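[packline-l] Re: hand grippers on the kitting benches, what happens to the people

From: Dexter Mbeki
Date: Apr 13, 2022
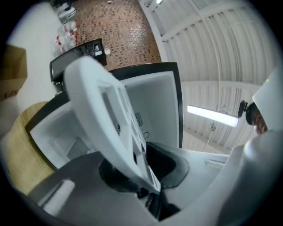

Esperanza, thanks for writing this up. I have been meaning to answer since you posted and the thread has wandered off into battery prices, so I will go back to your original points.

Esperanza Pruitt wrote:
> We are at the stage at Velwood where the bench people do their normal
> kitting with a hand-held gripper for part of the shift, and the
> recordings go to Prajapati, who are building the arm cell. Management
> says no jobs go. What I would like to hear from other sites is what
> changed for the people on the benches, both while the recording was
> going on and after the cell came in. Pay, pace, breaks, who fixes
> what. I have 67 people on two shifts and they ask me every day.

We are further along than you at Cutach, so I can tell you about both parts. Keep in mind that we pack small appliances and spare parts, mixed orders, and our benches are not laid out like yours.

During the recording

Pace drops. A person who packs 20 orders an hour by hand will not do that with a gripper, and for the first two weeks they will do far fewer. Our rate board did not know this. It kept flagging people as slow, and two of them got the automatic letter before I caught it. Get the recording hours taken out of the rate before you start. If you have already started, get it done this week and ask for the old figures to be corrected too.

Wrists and forearms. The tool is not heavy but you hold it out in front of you, and you cannot shift your grip the way you do with bare hands. We went to 20 minutes on, then back to ordinary packing. The first plan was a straight half shift and people were rubbing their arms by the end of it. Ask which hand, too. Left-handed packers were told it made no difference, and it did.

Who gets asked. At first it was whoever the supervisor liked. We changed it to a sign-up sheet with a small hourly premium, and people who did not want to be recorded stayed on the regular line with nothing said about it. That mattered more than the premium. Some people do not want their hands and voice kept by an outside company and they should not have to explain why. We got it in writing that the recordings are not used for discipline or for timing anyone. It took from December until the end of winter to get that signed and I would not start without it again.

After the cell came in

Nobody was let go, which was the promise, and I will say that it was kept. But the line did shrink. Four people left over the following months for their own reasons and those places were not filled. If your management says "no jobs go," ask them whether that means people or positions. We did not ask and we should have.

The cell does the plain orders. It is good at those. What comes to the people now is everything it rejects — torn cartons, odd shapes, soft bags, anything shiny, and the orders where the count in the system is wrong. So the easy ones that used to give you a breather between the bad ones are gone. Several of my best packers found this tiring in a way they had trouble describing to the supervisors. The hourly number looks low and the work is harder. We got the target for the reject bench cut and I think it is still too high.

There are two new jobs, cell tenders. They clear jams, change worn fingers and restart after a stop. Both went to people from the benches, after some arguing, because the first posting asked for a maintenance certificate that none of our packers had. The training was done through Clenska on paid time. If you can only win one thing, I would try for that posting.

Jams are a sore point. When the cell stops, the orders come back to the benches all at once and break time is the first thing to slide. We now have a rule that a stop does not move a break. It gets followed on days. On nights it depends on who is running the floor.

On the money, the premium for tenders is decent. The reject bench got nothing until we put in a claim, and then it was a one-time payment of 700 dollars a head. I would ask for a rate instead. A payment gets spent and the work is still there.

I can send you our wording on the recordings and the job posting if you want them. They will need changes for your site. Write to me off list.

Dexter

--
You are receiving this because you subscribed to packline-l.
To leave the list, reply with the word unsubscribe in the subject.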